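Bench walk, kitting area, sorting tables
Wirklow, second floor
Date: Jun 20, 2024
Walked by: Shewit Zeleke
With: Yeshi Chala (parts), Fasil Birhane (electrical) for the first half
Copy to: Gebremedhin Jemal

Marks: OK / FIX / N/A. Comments after the mark. Typed up between two other things so bear with me.

FLOOR AND ACCESS

Walkway clear to both exits: OK
Extinguisher in place, tag in date: OK. Tag punched April.
Floor dry, no cords across walkway: FIX. Extension cord by the label printer again. Taped down, tape lifting. Needs a proper cover, not more tape.
Stools pushed in when not used: OK mostly
Trash and cardboard: FIX. Flattened boxes leaning on the panel door. Moved them myself. Keep that door clear.

ELECTRICAL

Panel door closes, labels readable: OK. One breaker label handwritten, Fasil will redo.
Power strips not daisy chained: OK
Outlet covers: FIX. Cracked one, back wall by the sink. Fasil has the part.
ESD ground point tested: OK
Wrist straps tested: FIX. 13 on the rack, 2 failed the tester. Cut and binned so they don't wander back.
Mats wiped with the right cleaner: no idea. Bottle has no label. Find out or toss it.

TABLES AND TRAYS

Table tops clean, no grit or wire clippings: OK
Trays whole, no cracked corners: OK for the ones I picked up. Did not get to the stack under the sink.
Yellow trays for parts, steel tray for the kit being worked: OK
Paper liner in steel tray: OK. Change it when it's torn or has flux on it, not just Monday-ish habit.
One part type per tray: FIX, see comments below
Boards flat, not stacked: OK
Boards handled by the edge: OK when I was watching
Solenoids checked, plunger and spring present: see comments
Leads laid out, not tangled: FIX
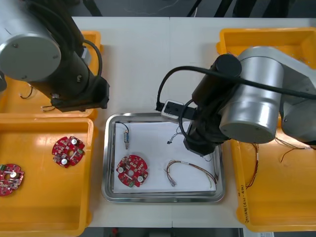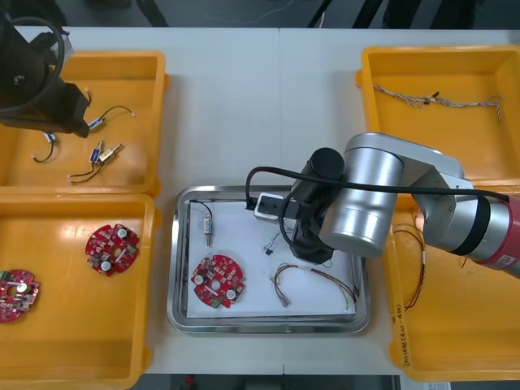
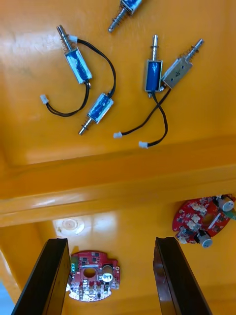 Sorting tables, yellow trays and steel kit trays. Red round boards in all three.

Comments on trays

1. Mixed parts. Solenoids at one end of a yellow tray, two red boards at the other end, just a raised ledge between them. Plungers are metal and they roll. I want a divider or a seperate tray, Yeshi to pick which. Board faces have caps and small stuff standing up, doesn't take much to knock one.

2. Leads. Black leads looped and crossing over each other, the two solenoids sitting side by side are the worst. Pull one and the next one comes with it. Connector should end up next to its own coil. Twist tie if you have to, loose, no kinks at the base.

3. Blue tape vs plain housing. Most of the solenoids in the close-up have blue wrap on the coil, one is plain gray metal with a small mark stamped on it. May be the same part from Triệu with a different finish, may not be. Yeshi is checking the number against the Timier sheet. Until then don't kit the plain ones.

4. Harness. Multicolor one with the white label sleeve, fine to lay it in the steel tray, but keep it off the board. Short bits of thin wire near it and some loose white strands by the rim. If thats scrap it goes in the scrap cup. If it's a part, it goes in a tray. Loose strands near a live board is how we lost a supply in April.

5. Paper on floor under the front edge of the table. Slip hazard, small but it's a slip hazard. Pick up as you go.

6. Glossy trays throw glare under the overhead lights, hard to see small connectors in them. Ilgın Kırmızıgül asked for matte ones before. Putting it here so its written down somewhere. Price from Fela was for a case of 2,000 liners plus trays, we don't need the liners.

PEOPLE

Safety glasses available at the door: OK. Two boxes, one nearly empty.
Glasses on when clipping leads: FIX. Reminded one person.
Sleeves and hair back: OK
Food and drinks off the tables: FIX. Coffee on the shelf above the scale. Shelf counts.
First aid kit stocked: FIX. Low on small bandages, eyewash fine.
Sign-in for new starters: N/A, none this round

STORAGE

Shelving anchored: OK
Heavy boxes low: OK
Boards in shielding bags when off the table: FIX. Over 6 found bare on the rack behind the scale. Bagged them, some had dust.
Chemical cabinet locked: OK, key with Gebremedhin

TO DO

Cord cover at printer - Fasil
Outlet cover - Fasil
Divider or second tray for solenoids - Yeshi
Part number on plain solenoid - Yeshi
Unlabeled cleaner bottle - me
Bandages, glasses - me
Matte trays, price without liners - Gebremedhin to say yes or no

Did not check: roof vent, back stairs, tray stack under sink. Will do those with the next walk.

S. Zeleke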